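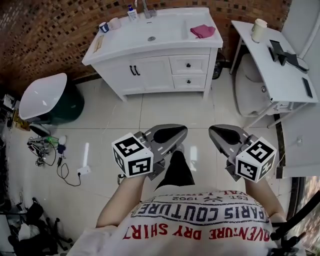

Washroom vanity, basin and counter.

Minutes of the fit-out and upkeep meeting, Erngate building
Tuesday, 2 p.m.
Chair: Weronika Sikora

1. Minutes of the last meeting
Approved with one correction. The paint order was placed with Ruddock, as the invoice shows, and the line naming Prolus was struck.

2. Washroom vanity
The counter is to be cleared at the end of each day. Cups go on the shelf in the hall closet. The pump bottle stays to the left of the faucet. Cloths left on the basin go in the wash bag and are replaced on Monday. The meeting looked at whether the two drawers on the right should be given over to cleaning supplies. Agreed that the upper drawer will hold cloths and the lower one spare soap. The cabinet on the left is left as it is until the drain has been looked at.

A budget of $50 was approved for soap, cloths and a tray for the small items that collect at the front corner of the counter. The dark red-brown tile behind the vanity is to be wiped down once a week with plain water. No bleach is to be used until Restis confirms what the grout will take.

3. Brick wall and ceiling
Prolus has sent a quote for vacuuming the brick wall in the main room. The recessed brick ends hold dust, and a duster does not get into them. The quote covers one day of work and does not include the ceiling. It was noted that the beams and conduit should be done first so that dust does not come down on a clean wall.

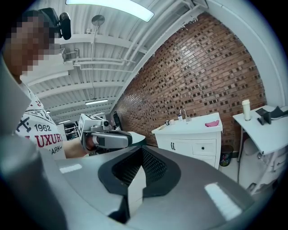

Sikora asked whether the wall needed a contractor at all, and said a shop vacuum with a soft brush would do the lower half in an afternoon. The meeting agreed to try this on a section near the door before answering Prolus. The quote is good for 30 days.

The light fixtures are to be wiped on the same visit as the beams. Ruddock will be asked for a price on ladder hire.

4. Paint line at the top of the wall
The white paint meets the brick unevenly. Two options were discussed: cutting in a straight line with tape, or fixing a narrow trim strip over the join. Tape was thought unlikely to hold on the brick. Ruddock to price the trim in white, nearly the full length of the wall. 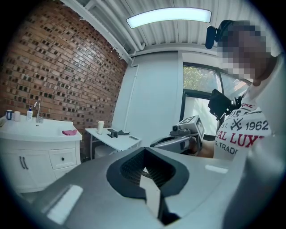 Main room, brick wall and ceiling edge (item 4).

5. Actions
Sikora: buy soap, cloths and tray; test the vacuum on the wall.
Ruddock: prices for trim and ladder hire.
Restis: written advice on grout.
Reply to Prolus held over to the November meeting.

Meeting closed at 2:50 p.m.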